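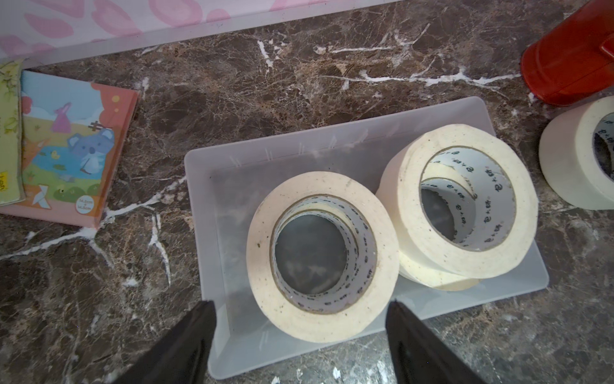 How to Make a Seeded Rye Sourdough Loaf in a Tin

If you've been put off rye because somebody told you it was difficult, please give this one a go. There's no kneading, no shaping, no fancy basket, and the dough is so sticky that you couldn't do much with it even if you wanted to! You stir it, you tip it in a tin, you wait, you bake it. What comes out is dark, chewy, full of seeds and keeps for a good week.

I learned the bones of this recipe from Apostolos Kouris, who baked it at the Roncombe mill shop for years and handed me a jar of his starter wrapped in a tea towel. His version had caraway in it. I've swapped that for sunflower and pumpkin seeds, but put it back in if you like it (a teaspoon is plenty).

What you'll need

For the overnight starter mix:
2 tablespoons lively rye starter
150g wholemeal rye flour
150g lukewarm water

For the seeds:
60g sunflower seeds
40g pumpkin seeds
40g linseed
140g boiling water

For the dough:
400g wholemeal rye flour
300g lukewarm water
10g fine sea salt
1 tablespoon black treacle

You'll also want a 2lb loaf tin, a big bowl, a wet spatula and a bit of oil or butter for greasing.

The evening before

Stir the starter, flour and water together in the big bowl until you can't see any dry bits. It will look like wet cement, and that's fine. Cover it with a plate and leave it on the side overnight.

Put all the seeds in a smaller bowl and pour the boiling water over them. Give them a stir, cover and leave them as well. The linseed goes lovely and jelly-like by morning and swallows up nearly all the water, so don't drain anything off. If you like a toastier flavour, dry-fry the sunflower seeds for a few minutes first. I nearly always do, and I nearly always eat a handful out of the pan.
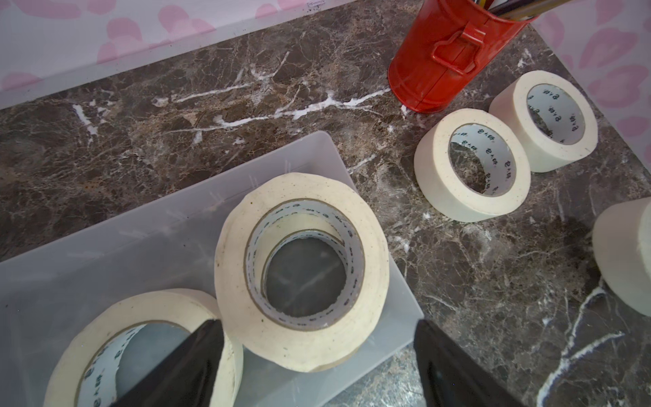
In the morning, have a look at the starter mix. It should be puffed up, full of little holes and smelling sharp and fruity. A cold kitchen slows it right down, so in November I often leave mine until after lunch before it looks ready. Take two tablespoons out and put them back in your jar now, before you add anything else. I have forgotten this step more than once and had to go begging to Dionysis Psarras at the allotment for a spoonful of his.

Mixing the dough

Stir the treacle into the lukewarm water until it melts away, then pour that into the starter mix and loosen everything up. Add the soaked seeds, the flour and the salt. Now stir hard with a wooden spoon for 2 minutes, scraping right down to the bottom of the bowl, because dry flour loves to hide there.

The dough should be like very thick porridge. Wholemeal rye varies a lot from bag to bag, so if yours feels stiff, splash in a little more water. Too wet is much better than too dry with this loaf!

Cover and leave for half an hour while you grease the tin. Be generous and get right into the corners. Spoon the dough in, pressing it down as you go so there are no big air pockets, then wet the spatula and smooth the top into a slight dome. Scatter over a few more seeds or a dusting of flour.
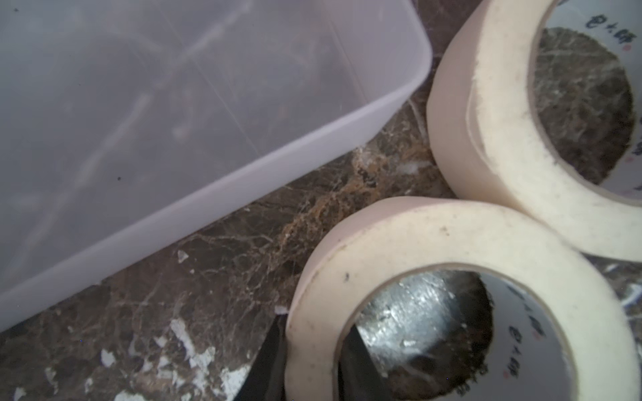
Reading time: 8 minutes

The rise

Cover the tin loosely and put it somewhere warm and out of draughts. Rye doesn't double the way white dough does. What you're looking for is a rise of a third or so, with small pinprick holes and cracks opening on top. Mine takes three hours in summer and can take five in winter. Once you see the holes, get the oven going straight away, as a rye loaf left too long will sink in the middle.

Baking

Heat the oven to 230°C (210°C fan). Bake for 15 minutes, then turn it down to 190°C (170°C fan) and bake for another 50 minutes. The top should be a deep brown and the sides should have just started to shrink away from the tin. If you have a probe thermometer, you want 97°C in the middle.

Turn the loaf out and put it back on the oven shelf without its tin for 5 minutes to firm up the crust. Then cool it on a rack.

Now the hard part: leave it alone until tomorrow. Cut it warm and it will be gummy and stick to the knife. Wrapped in a clean tea towel overnight, it settles down and slices beautifully thin.

Keeping and eating

It keeps for a week in a bread bin and freezes very well ready sliced, with a bit of baking paper between the slices. I love it with cold butter and honey, or toasted with a soft egg on top. The ends make brilliant crumbs for the top of a fish pie.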